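Filed under: Local news > Clothes & Swaps

Skadbridge T-shirt swap is back in April, and it's bigger

2024-03-14

I've been pestering people about this one for weeks, so I'm very pleased to be able to write it up at last: the Skadbridge T-shirt swap is coming back in April, and this time it's got the big hall at the Tirkuline building instead of the draughty side room we all squeezed into last year.

If you missed the first one, it works like this. You bring up to five T-shirts, clean and in decent nick, you get a token for each, and you go home with somebody else's. Entry is £2, which goes towards the hall hire. Last year 210 shirts changed hands in one afternoon (I came home with three more than my drawer can hold, and I regret only the orange one).

The main change is the folding table. Last time everything was heaped into crates and by mid-afternoon you were digging through sleeves to find a front. So this year every shirt gets laid out flat first, checked on both sides for marks and holes, then folded with the print facing up so you can flick through the piles like records. Fanemetti, the print shop on the corner, is lending the rails for anything too nice to fold, and they'll also be doing small repairs to peeling prints if you ask early.

Plain shirts are welcome, but it's the printed ones people queue for. Bands, old fun runs, seaside towns, breweries that shut years ago, all of that goes quickly. Landscapes did very well last time too, and I've already got my eye on a black one with blue mountain ridges under a starry sky, a little white moon up near the top and the mist coming in lower down. The print has a sort of cloudy dome shape to it and the rest is just plain black, so it would go with everything I own. A few creases, nothing an iron won't sort out!

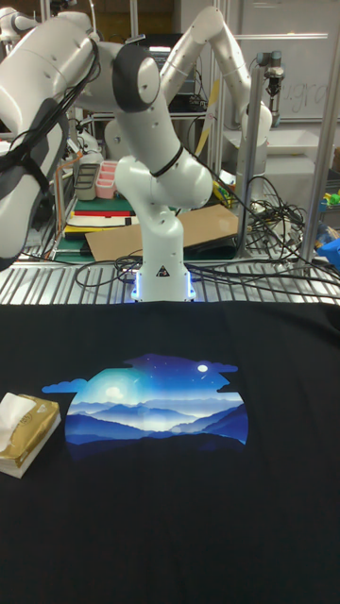

What to bring, and when

Drop-off opens the evening before, at the side door, and again for an hour before the swap starts. Adult and children's sizes are both fine. Please don't bring anything with paint on it, and do turn the shirts the right way out, it saves so much time at the table.

There's room for nearly 200 people across the afternoon, so there shouldn't be a queue down the steps like last year. Tea and cake will be in the small kitchen. Leftover shirts can be collected in the last half hour, and whatever's still there after that goes for rags.

The exact date and times will go up on the board outside the hall once the booking is confirmed.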